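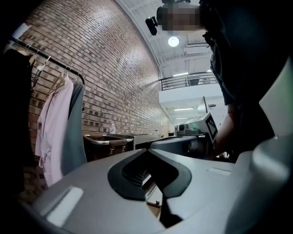
Bovano hard cheese: has the rennet changed or just the label?
Food and Faith Board > Certification and labels > Dairy

pellmell_jo
Has anyone else noticed that the 750g Bovano block now says "suitable for halal and kosher diets" on the back? No symbol, no name of a certifier, no rabbi, no mosque, nothing. Just that line in small print under the storage advice. The 240g wedge I bought in the same shop says "contains milk, salt, rennet" and leaves it there.

I've bought the wedge for years on the understanding that it was calf rennet and my sister-in-law couldn't have it at ours. Now I'm told the big one is fine? I'd like to believe it, but "suitable for" is what companies write when they haven't paid anyone to check.

threecornerpan
They've probably moved to microbial rennet, most of the mid-price ones have. If it's microbial then it's fine for vegetarians and for a good many Muslims, so that part wouldn't surprise me. Does it have a V on it?

pellmell_jo
No V. I looked twice.

threecornerpan
Then I'd be wary too. Why claim the harder one and leave off the easy one?

Kamran Kakakhel
I'll speak for the halal side only. Plenty of people I know eat any cheese unless they have reason to think something's wrong with it, and there's an old argument behind that. Others, me included, want to know where the rennet came from. Both have been around far longer than Bovano. What I don't accept is a dairy settling it for us with the word "suitable". Suitable according to whom?

I emailed them in January about their grated bag and got back two paragraphs on how much they value all their customers. Asked again, plainly: animal or microbial? Was told the recipe is confidential. The source of an enzyme isn't a recipe.

marrowfat
You lot do love a conspiracy. Big block is new stock, small one is old stock, someone updated the artwork. It'll all match by the summer.

hindquarter
Kosher side: it wouldn't matter if the rennet came down from the mountain with the tablets. Hard cheese needs supervision while it's being made. For most of us that means somebody Jewish there, or adding the rennet himself, depending who you follow. You can't get there by swapping an ingredient. So with no certifier named, the kosher half of that line means nothing to me, and it makes me doubt the other half.

marrowfat
There are lenient views though? I'm sure I've read that some people eat it if the ingredients are all right.

hindquarter
For soft cheese, yes, some do. For hard cheese I've never met a rabbi who'd say so, and I've asked the ones you'd expect to say yes. Happy to be shown otherwise, but with a name attached please and not "I've read".

Velimir Radonjić
I work in packaging (not for Bovano). Marrowfat is right that artwork gets changed a size at a time, that's normal. But a dietary claim doesn't wander on to a label by accident. Somebody typed it and somebody signed it off. Write and ask for the basis of the claim, with the batch code. Jo, what's yours?

pellmell_jo
Ends in 851. The rest is smudged.

Velimir Radonjić
That should be enough if you add the use-by date and the shop. Ask for the certificate. If there is one they'll send it the same day, everyone keeps a PDF. If there isn't, you'll get the two paragraphs Kamran got.

threecornerpan
Same thing happened with Jerkley and their beef strips. "Halal friendly" on the front, then it quietly went away again.

Kamran Kakakhel
"Friendly" is worse than "suitable". I'm friendly. Don't eat me.

gashi_regular
The Gashi deli counter sells a white cheese with a proper certifier's mark on it, if anyone's stuck. Costs more. Tastes of rather little, I thought.

marrowfat
And that's who pays for all this checking. You do. The logo goes on, the price goes up, and it's the same milk. I'm not convinced a stamp proves much more than a sentence does.

hindquarter
It proves there's a person I can ring. I've rung them, too. One told me flat out that a product using their mark shouldn't have been, and it was off the shelf by the time I next went in. Could be chance, I grant you.

marrowfat
Could well be.

pellmell_jo
Email sent, with the batch code and a photo of both labels. I've asked for the name of the certifier and for a straight answer on the rennet. Block is staying shut in the fridge for now and we're having lentils.

pellmell_jo
Reply came at 4.40pm. "The statement reflects the nature of our ingredients and should not be read as certification." Nothing on the rennet. I've written back asking which ingredients they mean.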